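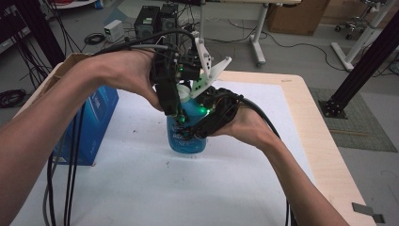 Blue bottle held upright on a light wooden table

Dudov
Posted in Home and Tidying
3 replies

How do you protect a pale wood worktable? Mine is a light wooden one and it gets used for everything - decanting, gluing, wrapping parcels. I've been putting a big sheet of white paper over it, same as in the photo, but it marks quickly and I end up changing it every week. The blue bottle is the thing I worry about most. A drip of blue on bare wood would be there for good.

Moschos
Paper won't stop a spill, it only slows it down. Get a wipeable cloth and cut it to size. I've had one on my bench since February and it still looks fine. Stand bottles on a saucer as well.

Zidoven
I disagree about the cloth. It slides about and glue never comes off it properly. Paper is cheap and you can write on it. I buy it on a roll and put two layers down, then peel the top one off when it's dirty. I'd move the blue cardboard box off the table though. Cardboard soaks up anything it touches and you don't notice until you lift it.

Moschos
Mine doesn't slide. I clip it at the corners.

Paraskevi Zacharopoulos
Have either of you tried oiling the top? I did mine with 3 thin coats and left it a day between each. Water sits on it now. I still put paper down for anything coloured.

Dudov
Thanks all. I'll try two layers first and look at oil when the weather's warmer. The box can go on the shelf.

Thread 3281 - 2000 views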